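Werkstattbuch Bretereo, Abteilung Zustelltechnik
Eintrag vom 25. Oktober 2024
Lesezeit: 3 Minuten

Betreff: Begleiteter Betrieb der Zustellroboter, Stand der Umstellung im Depot

Der Streckenabschnitt Wieczorek wird seit Mai ohne ständige Fußbegleitung befahren. Im Einsatz sind 9 Fahrzeuge der Baureihe Prarex. Die Aufsicht erfolgt vom Leitplatz im Depot aus, eine Person betreut dort mehrere Fahrzeuge gleichzeitig. Für den laufenden Abrechnungszeitraum sind 3171 Zustellfahrten verbucht, davon 831 mit mindestens einem Eingriff des Leitplatzes. Als Eingriff gilt jede Übernahme der Steuerung sowie jede Freigabe nach einem selbsttätigen Halt.

Die Verteilung der Eingriffe ist weiterhin ungleich. Bordsteinkanten und parkende Fahrzeuge werden inzwischen überwiegend selbständig behandelt. Auffällig bleiben Halte auf nasser Fahrbahn. Die Wegerkennung stuft spiegelnde Flächen zeitweise als nicht befahrbar ein und fordert eine Freigabe an. Am Leitplatz entsteht dadurch bei Regen eine Häufung, die mit der jetzigen Besetzung gerade noch abgearbeitet werden kann.

Zur Arbeitsorganisation ist festzuhalten:

Die früheren Zusteller der Fußtouren sind vollständig in Leitplatz, Beladung und Instandhaltung übernommen worden. Die Schichtlängen wurden nicht verändert. Verändert hat sich die Art der Belastung. Aus den Schichtgesprächen wird übereinstimmend berichtet, dass die körperliche Anstrengung abgenommen hat, die Ermüdung der Augen dagegen zunimmt. Mehrere Beschäftigte vermissen den Kontakt zu den Empfängern. Dieser Punkt ist im Einführungsplan nicht berücksichtigt worden und wird nachgetragen.

Frau Lovely Lumbao (Leitplatz, Frühschicht) hat vorgeschlagen, die Ortskenntnis der ehemaligen Zusteller systematisch in die Streckenkarte zu übernehmen. Bisher geschieht dies nur auf Zuruf. Sie verweist darauf, dass die Kollegen bei den meisten Abschnitten sagen können, wo nach Regen das Wasser stehen bleibt. Dem Vorschlag wird gefolgt. Die Eintragungen nimmt der Leitplatz vor, die Freigabe liegt bei der Werkstatt.

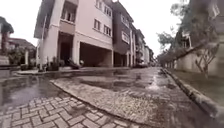

Für Wohnstraßen mit Pfützen auf der Fahrbahn gilt bis auf Weiteres die herabgesetzte Geschwindigkeit. Wasserflächen unbekannter Tiefe werden nicht durchfahren, auch wenn der Empfänger bereits wartet. Die Entscheidung trifft die Person am Leitplatz. Eine nachträgliche Rechtfertigung gegenüber der Disposition ist nicht erforderlich – dies wurde in der Vergangenheit unterschiedlich gehandhabt.

Offene Punkte:

- Pausenregelung am Leitplatz: Entwurf liegt vor, Stellungnahme des Betriebsrats steht aus.
- Wechsel zwischen Leitplatz und Beladung innerhalb einer Schicht: Probelauf zunächst nur in der Frühschicht.
- Radlager: Prüfung nach jeweils 2000 Kilometern, bei häufiger Nässe vorgezogen. Zuständigkeit noch zu klären.
- Zweiter Bildschirm am Platz 2 flimmert weiterhin. Ersatz ist bestellt.
- Übertragung der Regelung auf den Standort Gikthorpe erst nach Vorliegen der Auswertung für Wieczorek.

Kopie an Disposition und Instandhaltung.

Kontakt: Werkstattleitung Zustelltechnik | © Bretereo | Nach oben

Weitere Einträge
Prarex: Austausch der Deckelschlösser
Einweisung neuer Beschäftigter am Leitplatz
Gikthorpe: Begehung der Ladezone
Meldewege bei Stillstand auf der Strecke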